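Recommending Crime and Romance Fiction from Back-Cover Text
Final project report

Zhuoran Hou, Sobia Swati, Dinesh Warrier
Supervisor: Chunhua Wan

1. Introduction

Back-cover text is the main thing a reader sees before choosing a novel from a small publisher. Such books have few reviews, so methods that depend on reader ratings perform poorly on them. This project tests whether the blurb alone carries enough information to place a novel in the correct subgenre. Two subgenres were used: crime fiction with a romantic subplot, and romance with a crime subplot. Booksellers shelve them apart, but the blurbs share most of their vocabulary.

2. Data

The corpus holds 200 blurbs from the Altside catalog, all in English. Labels were taken from the publisher's own shelving codes. Blurbs shorter than 40 words were excluded before sampling. Author quotes, prize mentions and series numbers were removed by hand. Names of characters were replaced with a single token so that the model could not learn recurring series leads.

The split was 133 blurbs for training, 36 for testing and the remainder for tuning. Books in the same series were kept in the same part.

3. Method

Two classifiers were built. The first counts single words and word pairs and feeds them to a logistic regression. The second, which we call Posis, also records where in the blurb each word occurs, using three equal segments. The idea came from Yuzhen Qiu's earlier course project on film summaries. Both used the same tokenizer and the same stop word list.

4. Results

Posis gave fewer errors than the baseline on the test part. Most of the gain came from the last segment.

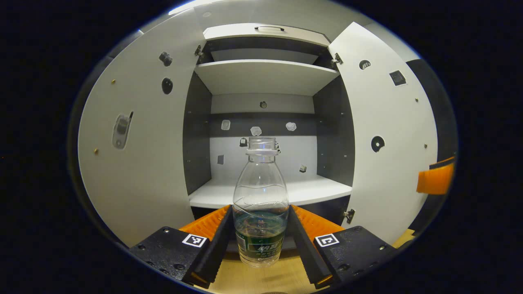 Crime blurbs tend to close on a threat or an open question about the culprit. Romance blurbs close on a choice between two people, even when the first two segments deal only with a murder. Words such as "trust" and "secret" had almost no weight in the first segment and high weight in the third.

The remaining errors were mostly blurbs of one paragraph, where the segments are too short to be useful. Two novels in the Vallness series were misclassified by both models. Their blurbs describe the setting at length and hardly mention the plot.

5. Limitations

All blurbs come from one publisher, and a house style may explain part of the result. The shelving codes were not checked against the novels themselves. Replacing names by hand was slow and left a few nicknames in the text.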